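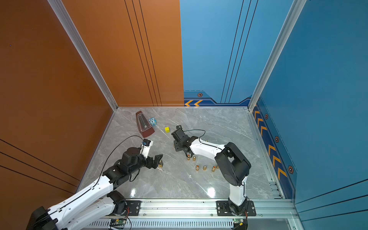 Left arm with a peg in its fingers, six more on the floor.

Thread: How many demos before you stop hating the pegs?

gadstead_bench
Teleop data for a two-arm policy, small brass pegs, marble-look floor, orange and blue walls. Target is 2,000 episodes. I have 600. The policy currently treats a peg the way my cat treats a vet. Do I keep going or change what I'm collecting?

tam_khuc
What's the scatter like between episodes? If you set them out by hand you probably have one favorite layout and don't know it. I had 100 episodes that were all the same gentle arc.

gadstead_bench
I resent how fast you got there. Yes, arc. Another moment with the pegs bunched between the grippers:

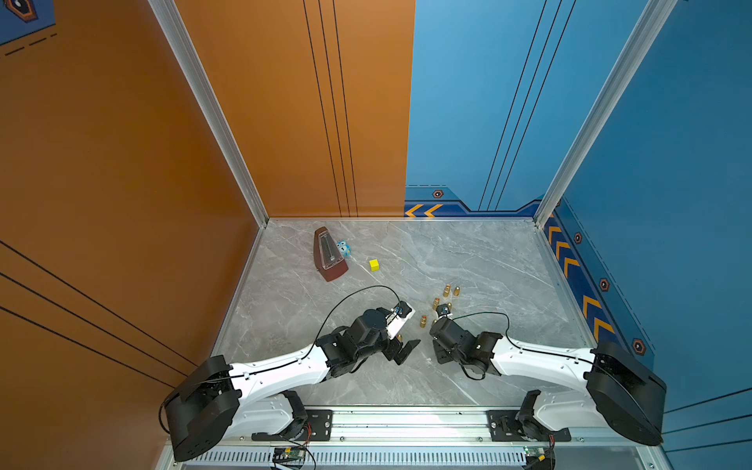
1 min read

purves6
Nice bunch. Lose the metronome, the owl and the yellow cube. You're paying in episodes for stuff the task never touches.

Safta Pascu
Disagree with purves6. Clutter is cheap insurance. Ours at Vestska trained on a bare floor and fell apart when a coffee mug showed up. But move it! In both your pictures the owl is right beside the metronome and the cube is just off to the right. The network will happily decide that pegs live southeast of an owl.

purves6
Or it learns to ignore the owl, at a cost of 600 more episodes. Get the grasp working on a clean floor, then add junk.

Safta Pascu
And then collect everything twice. We tried that – June was long.

tam_khuc
Both of you are skipping the glare. There's a bright patch on the floor in the first picture, lower right. Any pegs ever go there?

gadstead_bench
Hardly ever. I can't see them well there either, so I put them somewhere nicer. Writing that down has not made me feel better.

tam_khuc
So 100 with pegs in the ugly spots, owl relocated, retrain, and look before you commit to the rest.

purves6
Fine, but I'd still evict the owl.

gadstead_bench
Owl stays, on probation. Starting the 100 after lunch. Zosness wants the rig back at 6.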